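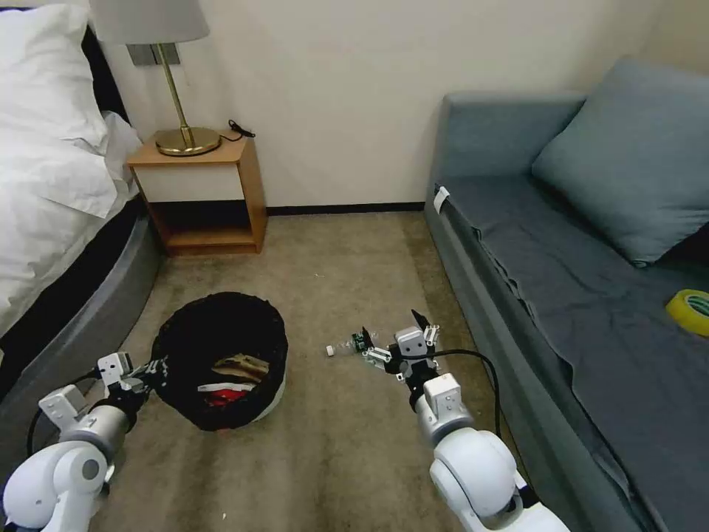
Dwynwen Gronow
Household columnist

Newsletter > Home Front > Bedrooms

The people at Bundier would like you to believe that a tidy guest room begins with a hamper. Theirs is called the Filleck, and the press sheet promises it will "retrain" the household. I have my doubts. A basket in the middle of the carpet is still a thing in the middle of the carpet, and you have to walk past it to get from the bed to the sofa bed.

I'll grant mesh baskets this much: they're light, and air gets through. But you can also see straight into them. A black one hides a little, and then one red item near the bottom gives the game away. If you want laundry out of sight, mesh is a strange thing to buy.

Then there's the sofa bed, which every small-space guide recommends as if it came free of chores. A sheet draped over the seat hangs in folds down the front and slides whenever someone sits. Tuck it in or put it away. It's also where odds and ends get parked, a roll of yellow tape for instance, and they stay there until a guest is due.

My own test is duller than anything in the press sheet. I look at the nightstand. An open lower shelf with nothing on it will hold a folded sheet or a spare pillowcase, and you already own it. Try that for 9 days before you spend a cent on a hamper.

Úna Kinsella, who edits this newsletter, thinks I'm being unfair to baskets. She has 3 of them, and her spare room looks no better than mine.

242 shares | 9 comments

Recent items
Jista folding racks: do they stay folded?
Drum shades and the dust on them
Lamp cords behind the nightstand
What we got wrong about carpet in November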